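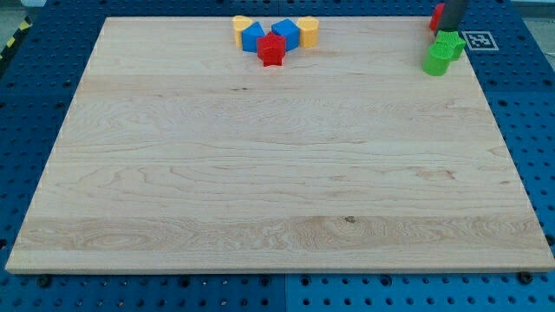 Lecture 3. Learning to Sort from Language Instructions

Students are asked to read the Kotley chapter before Thursday. This lecture covers a method in which one policy receives a camera view and a short written command, such as "move the red star next to the blue block."

The policy was trained on 100 demonstrations and tested on 20 commands it had not seen. Color words were followed more reliably than shape words.

Problem: state one change to the training set that would separate the effect of color from that of shape. Submit answers to Shanthi Weerakoon.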